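About Tanard

Tanard packs small hardware kits: clamps, fasteners, fittings and the little bits you always lose. We work out of one long building in Curnano, and 91 of us come through the door on a normal day. Our catalog runs to 3,966 parts, and we're proud to say most of us can name a scary number of them by feel!

For years every kit was picked by hand, all shift long. It was hard on wrists and eyes. In November we switched on the first Idau cell, a robot arm that picks single parts at a table, and it has changed our days more than we expected.

People who used to pick now set up the tables, teach the arm new parts and check finished kits. Everyone rotates, so the same person might train a grip in the morning and drive a forklift after lunch. No jobs were cut, and the pay grade for cell work is higher. We put that in writing before the first arm arrived.

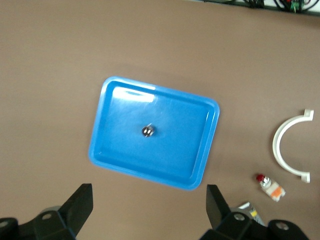

Small shiny parts are still the tricky ones, and we love working on them. Our pickers know which way a part likes to roll, and that knowledge goes straight into the setup. A second cell is going into our Durán building next, and the crew there has already picked its spot (by the windows, of course).

Page updated Apr 25, 2022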